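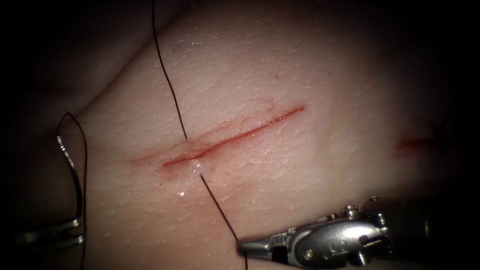

Practice pad, closer in. The cut runs diagonally near the centre.

Forum: Tropes and Genre Talk
Thread: Does every space opera really need the wise old mentor to die?

uhayes_reads
Evening all. I've just finished the second Kerkano book (the paperback with the horrid yellow spine, if you've seen it) and I'm in a bit of a sulk, so please bear with me. The old pilot dies at the end of part one. I knew she would. I knew from the moment she poured the girl a cup of something hot and said she'd tell her the rest of the story tomorrow. I still cried on the bus, mind you, but I was cross while I was doing it.

So my question is this. Is there any long-running space series where the mentor simply carries on? Grumbles, gets older, has opinions about the younger ones' cooking? I can think of plenty where they come back as a ghost or a recording, and I don't count those.
Úna

lorente_r
Oh Úna, I'm so sorry about the pilot, I should have warned you when you said you'd started it! I do think you're being a little hard on the book, though. She doesn't die just to get out of the way. Her death is what makes the whole salvage guild plot happen, and if she'd lived the girl would have spent three hundred pages asking her for advice and then taking it.

For a living mentor, try Jadis. It's a radio serial from years back and the sound is dreadful in the early episodes, but the tutor is there from the first one to the last and she's the best thing in it. She gets 48 episodes and I'd happily have had twice that.

tea_and_airlocks
I'd argue with the idea that Jadis counts. The tutor is asleep in the pod for nearly all of the middle stretch. You get her voice in dreams. If ghosts don't count then I don't see why dreams should.

lorente_r
She's alive the whole time! Sleeping people are alive, I'm quite firm on that. And she does wake up, and the first thing she does is tell him off about the state of the galley, so I think Úna would be very well served.

uhayes_reads
I will allow a sleeping mentor. I'm less sure about five or six hours of dream sequences but I'll give it a go, thank you, Rocío.

szuyu_lo
Lovely thread. I want to put in a word for the other side, because I'm fond of a dead mentor when it's done properly. What I can't bear is when the death is a timetable thing. You can feel the author looking at the page count. Whereas in Besow (the comic, please don't bother with the novel) the old navigator goes very quietly between two chapters, and the crew only find out how much she'd been doing when things start to go slightly wrong. The tea runs out. The charts aren't folded the right way. It's four pages before anyone says her name, and I had to put it down and go for a walk.

So I suppose my rule is that the mentor may die as long as somebody misses her for the ordinary things as well as the sword lessons.

E. Ametepe
I read Besow on Szu-yu's say-so last winter and I'm afraid I was the one person it left cold. I thought the folded charts were laid on a bit thick. Beautiful colouring, I'll give it that, and the ship's cat is a triumph.

My own theory, for what it's worth, is that the trope is a hand-me-down from fairy tales and that space opera picked it up without thinking very hard. In a fairy tale the old woman at the well vanishes once she's handed over the magic comb, and you don't grieve, you've only known her for a paragraph. Stretch that over a trilogy and the reader has had time to get attached, but the plot still wants to take her away at the same spot. I'd love to see a writer notice that and do something with it.

szuyu_lo
Etornam, we shall have to agree to differ on the charts, but I'm glad about the cat.

yichun_y
Sorry to come in sideways. Has anyone mentioned Lyimo? It's a game, so it may be out of bounds, but the mentor there is the ship's doctor and you can choose whether she stays aboard or retires to the moon with her sister. I've played it through 3 times and I've never been able to send her off. My brother did it on his first go without blinking and I still bring it up at dinner. 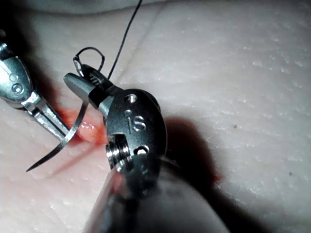

Wrist and jaws, with the little raised iS on the housing.

tea_and_airlocks
Games are fine by me. I'd add that if you do send the doctor to the moon she writes you letters, and they're the funniest writing in it. There's one about the neighbour's goat that I read out to my whole household. You're missing a treat, Yi-chun.

yichun_y
LETTERS? Right, well, that's my Wednesday evening gone. I had no idea. I feel a bit guilty towards my brother now – though only a bit, as he never said a word about a goat.

E. Ametepe
That sounds very much like what Úna was asking for, doesn't it? A mentor who grumbles by post.

uhayes_reads
It does! I'm hopeless with a controller, I walk into walls, but my niece has promised to drive while I read the talking parts aloud. We'll start with the doctor staying aboard and see if I can be brave the second time round.

Rocío, I've also found the first few Jadis episodes and you weren't joking about the sound. Is the hissing meant to be the engine?

lorente_r
It's meant to be rain on the dome, I think. It gets better from episode 5, do stick with it.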